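Fruit and veg corner, February

Quick one as we're nearly at the printers. The Pritham Hall swap table is back and it's apples and capsicums this month, plus whatever else turns up. 55 households came last time, so get in early, doors at 9 am.

Bring your own bags please, and a plate if you can spare one, we never have enuogh. Spare zucchinis welcome (small ones!!). Lemons too.

Recipe cards by the urn, 20 cents each. Stuffed capsicum one is back by popular demand.

Jars next month, start saving lids.

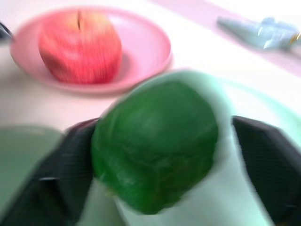

Red apple on the pink plate, green capsicum in front.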